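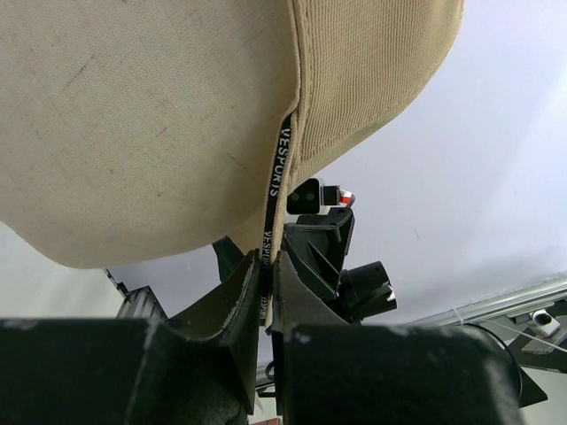 Head protection and sun cover, Irdale yard, open areas. Bump caps and hard hats are required in the loading bays and under the racking; soft caps are accepted only on the outdoor walkway and in the seed plots. A soft cap gives shade and no impact protection, and it is checked for condition only. Brownish smudges and a line of discoloration on the crown, as on the beige cap, are recorded as cosmetic. A brim with rows of parallel stitching is checked along the outer curve for broken thread.

Inspected by: Ilir Stojanovska
Reviewed by: Ebbe Ekström
Last updated: 24 Oct 2022

1. Hard hat shells — PASS
No cracks or gouges found. Two shells have paint on the crown. Paint hides cracks, so both were withdrawn and tagged.

2. Hard hat suspension — PASS WITH COMMENT
Straps hold when pulled by hand. One ratchet slips at the tightest setting. Replacement requested from Radulović under line 829 of the parts list.

3. Date marks — FAIL
The date mark is unreadable on one hat in bay 2. Treat an unreadable mark as expired. Hat removed from service.

4. Bump caps — PASS
Liners seated correctly. Covers may be washed, but the liner must come out first. The Adus covers shrink in a hot wash and then will not close over the liner. Cold wash only.

5. Storage — FAIL
Hats were again found on the rear shelf of the Korero van, in direct sun. Same finding in May. Hooks are fitted inside the side door and are to be used. Reinspect at next visit.

6. Soft caps — PASS WITH COMMENT
Brims intact. No soft cap is to be worn under a hard hat unless the maker of the hat allows it. One worker was doing this at the north gate and was told to stop. Neck flaps are on order.

7. Signs — PASS WITH COMMENT
Head protection sign present at each bay door. The sign at the racking entrance is faded but can be read from the walkway. Replace with stock item 430.

8. Visitor hats — PASS
Clean, adjusted to mid setting, stored in the closed cabinet at the gate. Sweatbands changed after each use per the log.

Open items: 2 (ratchet), 3, 5, 7. Items 3 and 5 are to be closed before the bays are used for the winter delivery. E.E. to sign off — initials on the gate copy are enough.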